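75 shares
14 comments

Why Do Cables Get Tangled?

By Gheorghița Surdu
3/4/24

Look behind a television, under a desk, or in the drawer where old chargers end up. You will probably find a tangle of cables. You may even remember putting them away neatly. So how did they get that way?

Cables don't tangle themselves on purpose, of course. They are only bendy tubes with metal inside. But a long, bendy thing has a lot of ways to be messy and only a few ways to be tidy, and that is most of the answer.

What is a cable?

A cable is a bundle of wires with a cover around it. The wires are usually made of copper, a metal that electricity can move through easily. Each wire has its own coat of plastic or rubber, called insulation. Then there is often a bigger coat around all of them, called the jacket.

Electricity does not pass easily through plastic or rubber, so the coat keeps the electricity inside where it belongs. If the coat is split and you can see metal, do not touch the cable. Tell an adult right away.

Some cables carry power, like the one on a lamp. Some carry information, like the one between a computer and a screen. Some do both. The one you use to charge a tablet can fill up the battery and move pictures to a computer at the same time.

The word "cord" is used a lot too. People say "power cord" and "power cable" and mean the same thing.

Why cables are bendy

If you look at the inside of a cable (in a drawing, please, don't cut one open), you will see that each wire is often made of many very thin strands twisted together. One thick piece of copper would be stiff. If you bent it back and forth enough times, it would snap. Many thin strands can bend around a table leg and come to no harm.

Being bendy is useful. It is also the reason cables can tangle. A broom handle can't get a knot in it. A shoelace can.

How a tangle starts

Three things help a tangle get started.

The first is length. A cable as long as your finger can hardly cross over itself. A cable as long as a car can cross over itself many times. Each crossing is a place where a tangle can begin.

The second is a loose end. To make a knot, an end has to go through a loop. When a cable is pulled, pushed, or shaken, the end moves around, and sooner or later it slips under one part and over another. If the cable is plugged in at both ends, it can't make a true knot by itself. It can still get twisted up with the cable next to it, and that looks like a knot and is nearly as annoying.

The third is movement. A cable lying in a closed room all by itself stays just as it was. But feet brush against it. Someone pulls a chair back. Someone unplugs a lamp to plug in a fan. Every little move shifts the loops a bit. Moving things around almost never makes them neater, for the reason we talked about at the start. There are many messy shapes and few tidy ones.

Scientists have tested this with string. They put a string in a box and turned the box over and over. When they opened it, there was often a knot in the string. Longer strings made knots more often than very short ones. It did not take long, either. Some of the knots were there within seconds.

Try it: the shoebox test

You will need:

a shoebox with a lid
a piece of string as long as your arm
a piece of string as long as you are
paper and a pencil

1. Drop the short string into the box. Don't coil it.
2. Put the lid on and turn the box over 13 times.
3. Open the box and lift the string out by one end. Is there a knot? Write yes or no.
4. Take out any knots and do it again until you have done it ten times.
5. Now do the same thing with the long string.

Which one had more knots? When a class at Trinwood School did this test in July, at summer club, they put everyone's results together on one chart. They had 803 turns of the box by the end, and very tired arms. The long string won easily.

You can change one thing and test again. Try a stiffer string, or a smaller box. If you change two things at once, you won't know which one made the difference.

Cables that remember

Have you ever taken a new cable out of its package and tried to lay it flat? It springs back into curves. The jacket was wound up for a long time, and the plastic has partly kept that shape. People who work with cables call this "memory." The cable doesn't really remember anything.

Memory can be a problem, because a curly cable keeps making loops when you want a straight line. It can be a help too. If you always coil a cable the same way, it will start to fall into that coil by itself.

There is also twist. Every time you wrap a cable around your hand, you give it a small twist. Wrap it ten times and you have ten twists. When you unwrap it, the twists try to come out, and the cable throws itself into little loops. An old telephone with a curly cord does this very badly. Ask a grandparent.

Where the tangles live

Cables tend to collect on the floor under things. The plugs are often low on the wall, and the things that need power are higher up. The extra length has to go somewhere, so it goes down. It lies in loops, and the loops lie on top of each other.

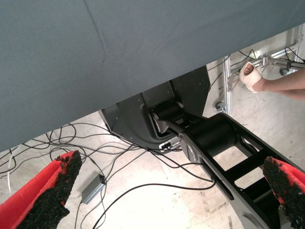

Black cables looping across a concrete floor beneath a gray fabric-covered surface.

When cables are all one color, it is hard to see where one stops and the next begins. Your eyes follow one as far as a crossing and then jump to the wrong one. A good trick is to use your finger as well as your eyes. Ask an adult to turn off the power and unplug everything first. Then hold one cable at the plug and slide your fingers along it until you reach the other end.

A floor full of loops can also trip people. A foot goes into a loop, the loop tightens, and down comes the person, and maybe the lamp. Cables should be kept out of places where people walk. They shouldn't go under a rug, either. A cable under a rug can get worn by feet without anyone seeing it, and it can get too warm.

How to undo a tangle

Don't pull. Pulling makes the loops smaller and tighter, and a tight knot is much harder to open.

Put the whole thing on a table with plenty of light. Shake it gently and spread it out so that the loops get bigger. Find one end. Follow it back into the tangle and feed it out through each loop, one at a time. If you get stuck, go to the other end and work from there.

Take out one cable completely before you start on the next. It feels slow, but it is faster than working on four at once.

How to stop the next one

Coil each cable by itself. Make circles the size of a dinner plate, and don't wrap it tightly around your elbow or around a charger. Tight bends can break the thin strands inside.

Hold the coil closed with something soft. A strip of cloth with a hook-and-loop end is good. So is a cardboard tube from a paper towel roll, with the coil tucked inside.

Label the ends. A bit of tape with "lamp" or "printer" written on it is enough. Put one label near each end, so you can read it wherever you are.

Use a cable that is the right length. If the lamp is one step from the plug, it doesn't need a cable that could cross the whole room.

Words to know

Coil: a set of loops, one after another.
Conductor: something electricity moves through easily, like copper.
Insulation: a cover that keeps electricity inside a wire.
Jacket: the outside cover of a cable.
Strand: one very thin piece of wire.

14 comments | 75 shares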